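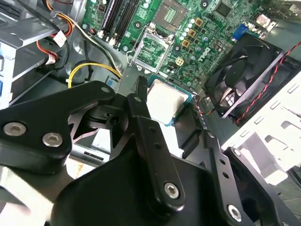
Okay, so the question I got asked to talk about is whether machines can do chores yet, and I mean the boring ones, the stuff you do at home on a rainy afternoon or at the back of a repair shop. My answer is "some, slowly, and it depends a lot on what's in the way." Leave this slide up while you talk, don't rush. Putting a processor into a desktop is a job I've done more times than I can remember, and I never once thought of it as hard. But look at what a gripper has to work around in a Dell like this one: four memory slots on one side of the socket, capacitors and chokes on the other, the retention frame standing open with that skinny lever next to it, and cables looping all over the place. The fingertip is right up against the edge of the CPU. There is not a lot of spare room in there!

Ask the room: who here has bent a pin? (Wait for hands. There are always hands.) Tell the Stornholm story. I was working evenings at the repair counter, I had a customer's board in front of me and a sandwich in my other hand, and I bent a whole row of them. Ingvild Dahlgren was running the place then and she made me straighten every one with a mechanical pencil. Took me till closing. So when people say a robot is clumsy, I do feel a little defensive on its behalf.

Next part is the chores list. Keep it loose.

Vacuuming, yes, fine, we've had that for years, as long as you pick up your socks first. Mowing, same deal. Dishes, well, the dishwasher is a machine and it's great, but loading it is the chore, and loading it is still me. Laundry is the one everybody wants. A towel has no fixed shape and neither does a T-shirt, and a fitted sheet is a crime against all of us, human or not.

Then the shop floor, where I think things look better. Screws go in the same place each time. Parts come in trays. Somebody already decided where the bench goes. The trouble starts with repair work, where every case that comes in has been opened by somebody's cousin. One has the wires tied back nicely, the next has a drive hanging by its cable.

Numbers slide. Go slow, people like to write these down. When Edvin Engström and I were at Zudbridge we kept a tally of part swaps for a month, June I think, all by hand, by people, nothing automated. We did 453 swaps and 76 of them needed a second try. I love this number. That's trained folks with good light and coffee! Memory not clicked in, a fan cable left off, a lever not all the way down. So before we grade the robots, let's remember what our own report card looks like.

If somebody asks where the time went: mostly cables. Moving them, holding them, moving them back. Edvin wanted to make that its own column and I said no, and he was right and I was wrong, sorry Edvin.

Bit about feel. When you lower a chip into a socket you're mostly using your fingers and hardly looking. You match up the corner, let go, and there's a tiny settling that tells you it's home. Try describing that to a machine. Niloufar Abbasi once asked me how hard I press on a memory stick and I said "until I get nervous, and then a bit more," and she wrote it on the whiteboard, where it stayed all spring. (Pause for the laugh, if there is one.)

What would I hand over today? Sorting screws, gladly. Carrying trays. Pulling memory out of 200 identical desktops, sure, with a person close by. What would I keep? Anything with a ribbon cable, anything with a broken latch, and anything belonging to a customer who's standing at the counter watching.

At home I'd trade my car for something that folds. I'm serious, it's an old car, but still.

If there's time, take the question about jobs, because it will come up. Say what you told the crew at Etovia: I don't know, and I'd like the people who do the work to be in the room when it gets decided. Then water, then questions. Sverre has the second microphone and he'll start on the left side.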